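Food Packaging and Shelf Life
Handout for unit 2: Flexible packs and what they protect against
Prepared by Soon-im Seol

Please read this handout before the class on 20th October. Bring it with you, with your own notes written in the margin.

1. Why a pack is sealed

A dry food such as a biscuit or a crisp is spoiled mostly by water vapour. It becomes soft long before it becomes unsafe. For this reason we make a difference between two words which students often mix. "Safe" means that the food will not make the person ill. "Acceptable" means that the person still wants to eat it. The date on a snack is nearly always a date of the second kind.

Fat is the other weak point. When oxygen reaches the fat, the smell changes first and the taste follows. Light makes this faster. A clear window in the pack lets the customer see the product, but it also lets the light in, so the producer has to choose.

2. Layers

A thin film usually has more than one layer. The outside layer carries the print. The middle layer stops gas or light, and the inside layer melts and makes the seal. Mr Danzer will explain the names of the plastics in his part of the course, and you do not need to learn them for my test.

The seal is weaker than the film in most cases. In the exercise from July, the group of Joon-young Chae kept 31 packs in a damp cupboard, and the packs which went soft had a fold or a crumb in the seal. The film itself had no holes. Please remember this when you write your report: first look at the seal.
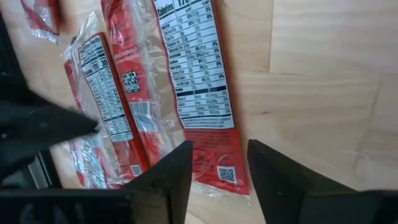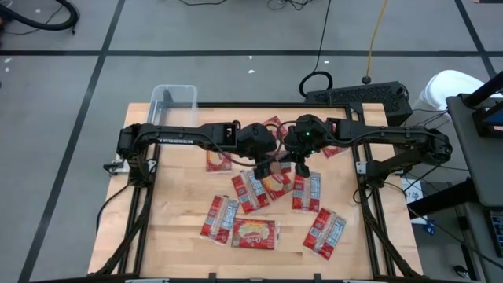
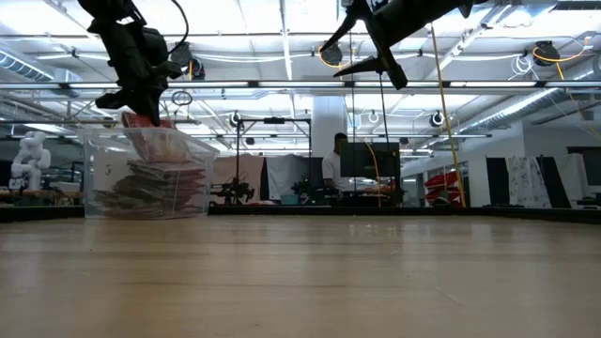 3. Storage at home and in the shop

The pack does its work only while it is closed. After opening, the best advice is a simple one: put the food in a tin or a jar with a tight lid, in a dark and cool place. A clip on the bag is better than nothing, but air still passes through the folds.

In the shop, the main rule is that old stock goes to the front. It is an easy rule and it is often forgotten when the shelf is filled in a hurry. Heat is also a problem near windows and above refrigerators, where the warm air rises. Chocolate shows this with a white layer on the surface. This layer is fat or sugar and it does no harm, but customers bring it back.

4. Reading the label

The label for our class exercise is from Haldane oat biscuits, 100 g. Find the storage advice, the date and the batch code. Then answer in full sentences:

Which part of the advice is for the closed pack, and which is for the open one?
Does the date speak about safety or about quality? How do you know?
What would you change in the advice if the biscuits were sold in a hot and humid country?

Work in pairs. Write about one page. Spelling will not be marked, but I must be able to understand the sentences.

5. For next time

Read the chapter on gas flushing, where the air in the pack is replaced with nitrogen. Nusrat Karunaratne has the library copy and will leave it at the desk when she has finished. Pay attention to the difference between gas flushing and vacuum packing, as I will ask about it.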